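Hornier Conference Table - Owner's Guide
Section 4: Using and caring for the tabletop
Revised May 2024

Read this section before the table goes into regular use. It covers seating, dishes and bottles, cables, daily cleaning, and what to do about marks. Assembly and leveling are in Section 3. Replacement parts are in Section 6.

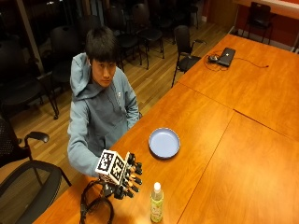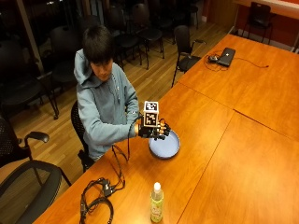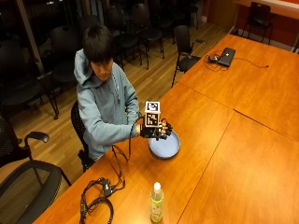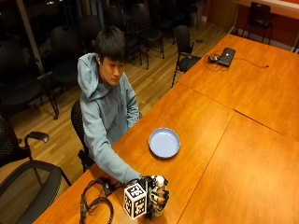 At the table, with a plate set down on it.

4.1 Before first use

1. Wait 5 days after assembly before putting a damp cloth on the seams. The edge sealer applied in step 3.9 needs that long to harden.
2. Wipe the whole top with a dry microfiber cloth to pick up packing dust. Do not sweep it off with your hand or sleeve.
3. Check each seam by running a fingertip across it. If you feel a step, go back to 3.6 and adjust the feet under the lower section.
4. Attach the number stickers under each section if you expect to move the table. Sections are matched at the shop and fit best in their original order.

Note: The wood grain will not line up perfectly from one section to the next. Color may also differ a little between sections in the first few months. Place cards, trays and other flat items somewhere new every week or so during this time, or they can leave a lighter or darker patch.

4.2 Seating

1. Set the chair arms lower than the table edge. Measure from the floor to the underside of the top and leave a gap.
2. Keep the chair arms from rubbing the edge when people lean in. Most of the edge damage we repair is a short row of dents at arm height.
3. Do not sit or kneel on the top.

CAUTION: The maximum load is 140 lb per section, spread evenly. A person's full weight on one corner can pull the joining bolts out of the wood.

4.3 Plates, cups and bottles

Plates with a smooth, glazed foot can go straight on the finish. Plates with a rough foot should have a mat.

1. Turn the plate over and feel the foot ring. If it catches on a paper towel, it will scratch the finish.
2. Set plates at least a hand's width from the edge and off the seams.
3. Lift plates to move them. Do not slide them across a seam.
4. Put hot dishes on a trivet. Cork or felt is fine. Rubber and soft vinyl are not, as both can stain.
5. Stand bottles upright with the cap closed. Wipe the base of the bottle first if it has been in a bag or a refrigerator.

CAUTION: Hand sanitizer, nail polish remover and any cleaner containing alcohol will cloud the finish. If you keep sanitizer on the table, stand it in a saucer. Wipe up drips at once with a cloth dampened with plain water, then dry. A drip left for a few minutes may leave a dull spot that has to be polished out.

4.4 Laptops, mice and cables

The standard top has no cable opening. Tops ordered with the Lemitz cable slot come with a separate sheet, and steps 2 and 3 below do not apply.

1. Set laptops down flat. Check the rubber feet once in a while - a missing foot leaves a bare screw or a sharp plastic edge against the wood.
2. Run cables to the nearest edge and down, using the clips in bag C. Clips press on under the edge and come off without tools.
3. Leave slack on the floor, away from chair wheels.
4. Keep power adapters off the top when they are in use. If an adapter has to stay on the table, put a mat under it and don't cover it.
5. When you clear up, unplug both ends and lift the cables away. Dragging a cable by one end pulls the plug across the finish.

Note: Black rubber cable jackets can leave gray lines if they lie in one place for weeks. See 4.6.

4.5 Daily cleaning

1. Clear the top completely, including mats.
2. Dust with a dry cloth, working with the grain.
3. Wipe with a cloth dampened in plain water and wrung out well. For greasy marks, add one drop of dish soap to a bowl of water.
4. Dry right away with a second cloth. Spend extra time on the seams, where water tends to sit.

Do not use spray polish, glass cleaner, scouring pads or melamine sponges. Furniture wax is not needed and builds up in the joints.

4.6 Marks and small damage

White haze: Usually moisture. Leave the spot uncovered overnight. If it is still there the next day, rub lightly with the cream polish from the care kit.

Gray lines from cables: Cream polish on a soft cloth, with the grain. Stop as soon as the line is gone.

Fine scratches: These show most under overhead lights and often can't be seen from a seated position. Polish once. If you can still feel the scratch with a fingernail, it has gone through the finish and should be filled.

Dents on the edge: Do not sand. The veneer is thin and will wear through quickly. Contact the repair desk.

Open seam: Tighten the bolts under the seam a quarter turn at a time, switching between the two ends. Stop when the gap closes.

For repairs, write to Wakana Arai at the Hornier repair desk in Turnuvholm. Include the section number and a photo of the damage taken from straight above, plus one from the side. Touch-up sticks are matched by section number, so please don't leave it out.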